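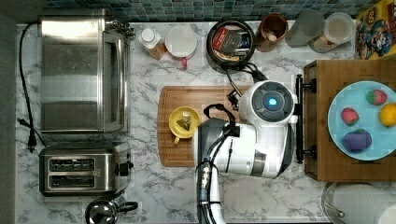

How do you set up a tea corner on a small marble-look bench?

Posted by Aino Savolainen

Hi everyone, hoping for some gentle advice. We moved into a rental in Ustholm in December and the kitchen has one decent stretch of bench, white with grey veins, with a strip of little teal and blue tiles behind it. I love it to bits, but everything we own has landed there. The toaster oven, the toaster and the kettle are all huddled at one end, there's a crock of wooden spoons, and then a big wooden chopping board takes up the middle, which has somehow become the place where tea gets made.

I drink a lot of tea (pyramid bags mostly, in my yellow mug, which I will defend to the death) and I keep leaving rings and drips. My mum says to keep the board as a sort of tray and stand the mugs on it. My partner thinks the board ought to be for food and nothing else. 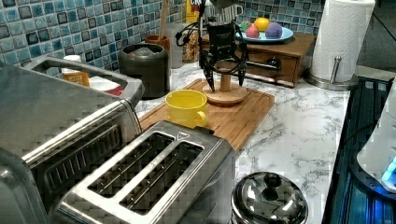
I've also got a wooden mug tree, the sort with a round base, and I can't settle on where it should live. Up on the board it feels a bit tall and in the way of the toast, but off the board I worry about the base sitting in a puddle. I've got 78 cm of clear bench between the toaster end and the wall if I move the board along, and not a centimetre more. Does anyone leave a board out full time? And will the steam and drips ruin it?

Orysia Demchenko

Oh, I do sympathise, I had nearly the same set-up in my old flat in Hebden and I moved things back and forth for a whole winter before I was happy. I'm with your mum, mostly. A big board makes a lovely tray and it catches the crumbs as well as the tea, but I'd get a second, cheaper one for food, and keep it standing upright somewhere so it can dry on both sides. Bread on a board that's had tea dribbled on it every morning does start to taste a little odd (ask me how I know).

As for ruining it, a few drips won't hurt if you wipe them up, but a board that lies flat all the time can trap damp underneath and go dark or start to cup. I lift mine every evening when I do the dishes, wipe the bench, and prop the board on its edge till bedtime. Food-grade mineral oil once a month has kept it a nice colour. I bought a 200 mL bottle when I moved and there's still some left, so it's not a big expense.

For the mug tree, I'd try it at the back corner of the board, well away from the toaster, with the mugs you use every day on it and the rest in a cupboard. Mine holds more than I need, and once I took it down to 5 mugs it stopped toppling when somebody grabbed one in a hurry. Let the mugs dry properly on the rack before you hang them, or the drips run down the post and you get that grey ring around the bottom. A bit of cork under the base helps too.

One more thing, do check that the toaster oven has the breathing room its manual asks for. I had mine jammed against a canister for ages and felt quite silly when I finally read the booklet.

fliltport_gran

Just use a tray. I have a melamine one, 11 dollars, goes in the dishwasher. Boards are for chopping.

Aino Savolainen

Thank you both! I've oiled the board and shuffled the tree to the back corner for now, and I'm looking at a thin little board for the bread. Orysia, did you oil the mug tree as well, or only the board?

Orysia Demchenko

Only the board, love. I gave the tree a wipe with a barely damp cloth and left it at that. If yours feels rough you could rub a small amount of oil into the base and leave it overnight before you put any mugs back on.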